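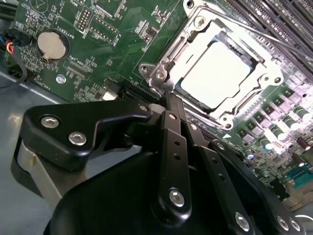 Svitlana Maksymiv says that most of the computers people throw away would run for years with a little work, and Votitz was set up on that idea.

About Votitz

We repair and refurbish desktop computers and sell them with a written warranty. The company started in a rented storefront on Garari Street with two benches and a phone line. We moved to our present building on Oretti Road when the storefront ran out of shelf space. The old number still works.

Most of our machines come from offices, schools and clinics that replace their equipment on a fixed schedule. We pick up within the county at no charge for ten units or more. Smaller lots can be dropped off at the side door. Last year we took in 3826 computers and sold 1742 of them. Others were broken down for parts, and what we could not use went to a licensed recycler. The rest are still in stock.

Data comes first. Every drive is logged by serial number when it arrives, then wiped or shredded, and the donor gets a certificate by email. If you need shredding only, say so on the pickup form.
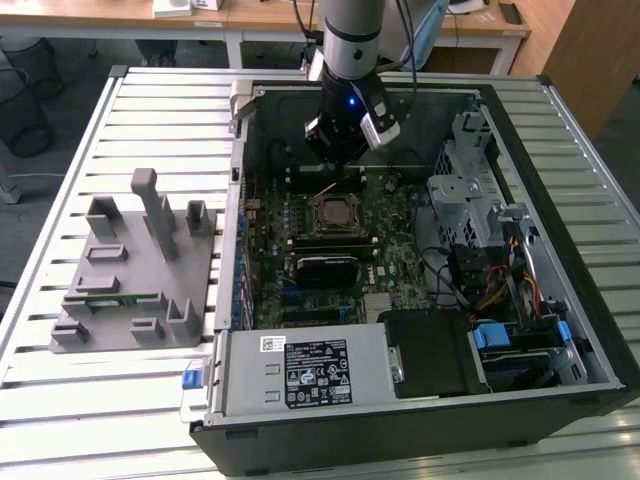 Prices start low and stay posted on the wall by the counter – we don't haggle, and we don't add a bench fee at the end. If a repair is going to cost more than half of what a similar refurbished machine sells for, we call you before we go any further. You can take the computer home at that point and owe nothing.

Refurbished desktops carry a one-year warranty on parts and labor. Monitors carry 90 days. Keyboards and mice are sold as they are.

Schools and libraries

Romaniuk is our program for schools and public libraries. It began in March with a single middle school and has placed 535 desktops so far. Machines go out in matched sets so that one spare can stand in for any of the others. Schools pay for delivery and the power cords. Applications for the fall term close at the end of July 2026, and we reply to all of them in writing. 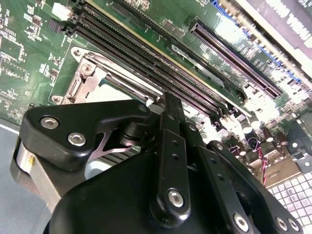 Our lab used to lose two or three computers a semester and we had no way to replace them, one school librarian wrote to us. Now I swap in the spare and send the bad one back with the next delivery.

Visiting

The counter is open Tuesday through Saturday, 9 to 5. Parking is behind the building. For bulk pickups, use the form on the Contact page and list the makes and models if you have them – a rough list is fine.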